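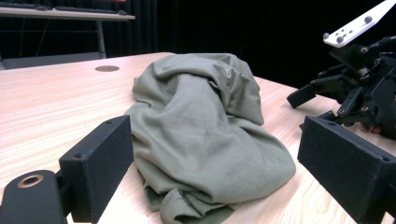
Questions I Get About Secondhand Clothes

I'm Vy, I've been buying nearly all my clothes used for nine years, and my inbox fills up with the same handful of questions every January when everybody cleans out their closets. So I put my answers on one page!

Where do you shop?
Mostly Turport, the big thrift store out past the train yard (160 racks, bring a snack). If I want something nicer I go see Thu Đoàn at Plostetti, which is a tiny consignment place with a very good coat section.

How do you get the thrift store smell out?
Half a cup of white vinegar in the rinse, then hang it outside. If it's still there the next day I do it all over again. I don't bother with scented sprays, they just sit on top of the smell and then you have two smells.

Do you wash everything before you wear it?
Yes, everything, even if it still has tags on.

What about T-shirts? Aren't they all worn out?
Some are! I hold them up to a window and look at the underarms and the collar. A thin spot in the belly is okay for sleeping in. A stretched collar I put back, I've never managed to fix one.

My size is never there. What do I do?
Ignore the tag and bring a tape measure. My friend Quyên Sầm wears anything from a 4 to a 12 depending on how old it is, and she looks great in all of it.

Can I dye something that's faded?
Cotton and linen, sure. Polyester needs a special dye and a lot of heat and I gave up after one try (sorry, blue bathtub). Remember the thread is often polyester, so your stitching may stay the old color.

Do you ever buy new?
Underwear, socks and running shoes. That's it, really.

How do you sell what you don't want?
I take it to Plostetti first, and whatever Thu passes on goes to the clothing swap that Nhàn Mạc hosts at her place. Bring hangers if you come, we always run short.

Can I email you a question?
Please do! I'm slow in summer but I read them all.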